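3.2 Le panier, le siège et le rangement des petits objets 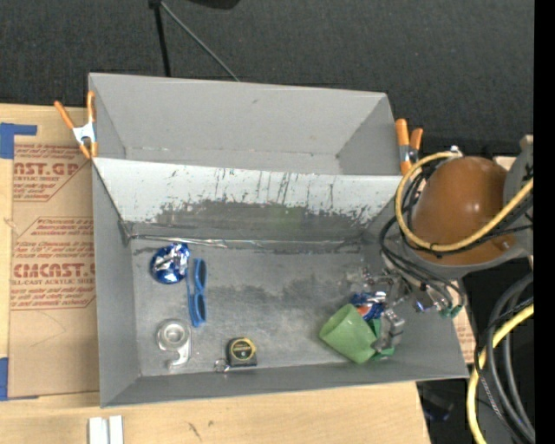

Figure 4. Bac gris à deux compartiments ; des lunettes de soleil à monture bleue et un emballage froissé bleu et argenté dans le compartiment avant.

Parmi les questions que nous avions gardées pour la seconde série d'entretiens, celle du rangement nous paraissait au départ assez secondaire, et nous devons avouer qu'elle a fini par occuper une bonne partie des conversations. Les utilisateurs de scooters électriques à trois ou quatre roues parlent volontiers de l'autonomie de la batterie, de la hauteur des trottoirs, du rayon de braquage dans les couloirs d'immeuble ; mais qu'on leur demande où ils posent leurs clés, et les voilà partis pour vingt minutes, souvent avec beaucoup d'humour.

Le corpus comprend 82 entretiens menés à Sidport et dans les communes voisines, dont 20 ont été prolongés par un trajet accompagné, du domicile au commerce le plus proche. Trois modèles y sont représentés : le Grolto, muni d'un panier avant amovible ; le Skurik, qui se démonte en quatre éléments et dont le coffre se trouve sous l'assise ; et le Ninh, plus ancien, livré sans rangement d'origine et que ses propriétaires ont équipé comme ils ont pu, avec une sacoche de vélo, un cabas ou un filet tendu derrière le dossier.

Le coffre sous l'assise, très apprécié au moment de l'achat, se révèle peu utilisé en cours de trajet. Il faut se lever, faire pivoter le siège, se pencher, puis recommencer dans l'autre sens, et plusieurs personnes nous ont confié n'y laisser que la cape de pluie et le chargeur – autrement dit, ce dont on espère ne pas avoir besoin avant le retour. Le panier avant, lui, reçoit tout le reste, pêle-mêle : ordonnances, porte-monnaie, courses légères, parfois le petit chien. Une participante l'appelait joliment « mon vestibule ».

Cette différence d'usage compte aussi pour la stabilité. Un panier chargé allège la direction dans certaines pentes et l'alourdit dans d'autres, selon que la colonne est fixe ou réglable, et les notices restent bien discrètes sur ce point. Sur le parcours d'essai de 2 930 mètres, les conducteurs du Grolto ont plus souvent ralenti avant les bateaux de trottoir lorsque le panier était plein ; nous n'avons rien relevé de semblable avec le Skurik. Il serait imprudent d'en tirer une règle générale, l'effectif étant modeste et les conducteurs du Grolto étant par ailleurs les plus âgés du groupe.

Reste la question du prix, qui revient chaque fois que l'on évoque un accessoire. Au-delà de 2 000 euros pour le véhicule lui-même, la plupart des personnes rencontrées estiment qu'un rangement accessible depuis la position assise devrait être compris, et nous aurions mauvaise grâce à leur donner tort. Les demandes les plus fréquentes portent sur une séparation intérieure, un couvercle que l'on ouvre d'une seule main et un crochet placé assez haut pour que le sac ne touche pas les pieds. La section 3.3 reprend ces demandes et les met en regard des essais de démontage menés en mars.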